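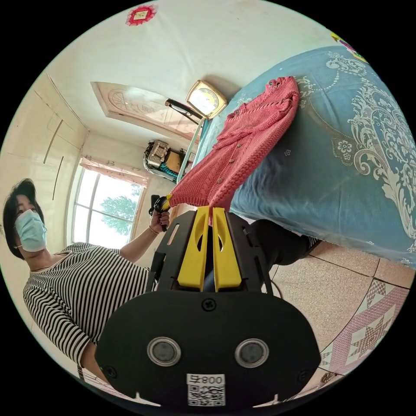
Coral-pink knitted cardigan laid out on a bed.

Roston 3186 Fabric Shaver: Review
July 6, 2018

The Roston 3186 is a battery-powered fabric shaver in the middle of the price range. It replaces an older Roston model with the same head and a weaker motor, and it competes mostly with the Nirkemton corded shaver, a larger machine that has been on sale for years. I bought mine at a housewares store in Drollunport in June, at full price, and have used it on 14 garments, mostly wool and wool-blend knits, with a few acrylic pieces and one fleece jacket.

What it is supposed to do

Pilling happens when loose fiber ends work their way out of the yarn and tangle at the surface. Short fibers and softly twisted yarns pill the most. Friction speeds it up, so the worst areas are usually under the arms, along the side seams, at the cuffs and wherever a bag strap crosses the body. On pure wool the pills tend to break off in time. On blends with nylon or polyester they stay put, since the synthetic fiber is strong enough to hold the pill to the fabric.

A shaver works by pushing the pill through a perforated foil, where a rotating blade cuts it free. The foil keeps the blade away from the base fabric. How well it does that depends on the size of the holes, the stiffness of the foil and the gap between foil and blade. Larger holes take larger pills but let in more of the fabric as well.

Build

The body is white plastic in two halves, joined by screws under the battery door. The seam is even all the way around. Weight is 281 grams on my kitchen scale with batteries fitted, most of it low in the handle. The head is set at a slight angle to the grip, so the wrist stays close to straight when the garment is flat on a table. I have medium hands and had no trouble reaching the switch with my thumb. The switch is a slider with two positions, off and on. It is stiff enough not to move by accident in a drawer.

The foil is stainless steel in a threaded ring. Unscrewing it exposes the blade carrier, which pulls straight off the motor shaft. There is an interlock: with the ring removed, the motor does not run. The thread is short and a little coarse, and it is possible to start it crooked. When that happens the ring feels tight before it is fully home, and the blade rubs on one side of the foil. The sound is distinctive, a dry ticking. Back the ring off and start again.

A plastic spacer clips over the foil for use on thicker fabrics. It has three positions, with the tallest holding the foil 3 mm off the surface. The marks for these are molded in the same white as the ring and are hard to read in poor light. I went over mine with a fine marker.

The lint bin is a clear cup on the back of the head. It holds enough for one adult sweater in bad condition. It is a friction fit, and on my unit the fit is too loose. It came off twice during the first week of use, once over a dark rug. A strip of thin tape along the rim has cured the problem, but the part should have had a catch. The older Roston model had one.

Power

The 3186 takes two AA cells, which are not included. The instructions call for alkaline. I ran it on alkaline cells first and then on rechargeable nickel-metal hydride cells, and the second set gave a lower but steadier speed. With alkalines the motor starts strong and slows gradually, and the last part of their life is not useful for shaving. A slow blade tends to pull at a pill before it cuts. If you hear the pitch drop when the head touches the cloth, change the cells.

There is no socket for an adapter. The Nirkemton has a cord and does not slow down, and anyone with a full closet of knitwear to get through in one session should probably look at that machine first. The cord is short, though, and it drags across the work.

Results by fabric

Fine-gauge merino. Good. With the spacer at its middle setting the 3186 removed all of the small pills on the body of a crewneck in a single pass and left the surface even. With no spacer it was faster, but I could see a slight thinning of the nap when I held the sleeve against a window. I would not use the bare foil on fine knits.

Medium-weight lambswool. Very good, and the best match for this tool. Pills were larger and softer and fed into the holes easily. Two light passes in different directions were better than one slow one.

Acrylic and acrylic blends. Fair. The pills are tough and tend to lie flat, and the head slides over some of them. Brushing the area lightly against the grain with a dry garment brush lifts them, and the shaver will then take most. The oldest acrylic pullover in the group had hard pills at the cuffs that had to be cut off by hand with small scissors.

Cable and other textured stitches. Fair to poor. The head is flat and round, and it bridges the raised parts of the pattern. It cleans the tops of the cables and leaves the valleys. Pressing harder is not the answer, as it pushes the raised stitches into the foil. A sweater comb gets into these areas better.

Ribbing. Fair. Work along the ribs and keep the fabric relaxed. Stretching the ribs open exposes the pills between them but also thins the fabric under the foil.

Fleece. Acceptable. The matted surface of the jacket came up smoother but not like new. The bin filled quickly.

I did not try it on mohair or any other knit with a deliberate halo. A shaver would remove the halo.

Surface and technique

The manual says to use a "flat, firm surface," and this matters more than any setting on the machine. A bed is convenient for laying a garment out and finding the pilled areas, but a mattress gives under the head and lets the fabric fold up around the rim. A table covered with a single layer of cotton sheet is better. The sheet holds the knit in place and does not add much give.

Close all buttons or zippers and check for loose threads before starting. Any snag or pulled loop should be drawn through to the wrong side first. The blade will cut a loop as readily as a pill, and on a knit a cut loop can run. Pockets need to be emptied and smoothed, as a folded pocket lining makes a ridge that the foil will catch.

Use small circles and almost no pressure. The weight of the machine is enough. Keep clear of seams, buttonholes, labels and hems — the edge of a hem is thicker than the fabric beside it, and the step is where most accidents happen. I put one small hole in a test sweater, a thrift store purchase, by deliberately running the bare foil over the step at a side seam. It took very little effort.

Noise and heat

Noise is moderate, lower in pitch than the Nirkemton and less tiring. The head gets slightly warm after extended use. The manual asks for a rest period between long sessions, and I followed it.

Cleaning

Lint collects in three places: the bin, the inside of the foil and the shaft under the blade carrier. The supplied brush deals with the first two. It is too wide for the third, where fibers wind around the shaft and slow the motor. Tweezers work. I cleaned the shaft after every second garment and noticed a difference when I skipped it.

The blade is not washable according to the manual, and the foil may be wiped with alcohol. A spare blade carrier comes in the box. Further blades are sold separately, but the Drollunport store did not stock them, and I had to order from the Roston parts page. Delivery was slow.

Compared with a comb

I used an Agyeman sweater comb alongside the shaver. It is a plain handle with a strip of fine metal mesh along one side, and it costs a fraction of the price. On cables, ribbing and collar edges it was the better tool. On large flat areas it was far slower, and on softly spun wool it raised new fuzz if used more than once in the same spot. The two make a sensible pair. If most of your knitwear is textured, the comb alone may be enough.

Good points

Even foil, well seated when threaded correctly
Comfortable angle on a flat work surface
Useful range on the spacer
Spare blade carrier included

Bad points

Loose lint bin
No adapter socket
Spacer marks difficult to read
Brush too wide for the shaft

Verdict

Recommended for plain knits in wool and wool blends, with the spacer on. Not recommended for heavily textured garments or for large batches of hard acrylic. Buyers who already own the older Roston shaver will find the 3186 faster, and will miss the catch on the bin. I will add a note on blade wear when the first carrier needs to be replaced.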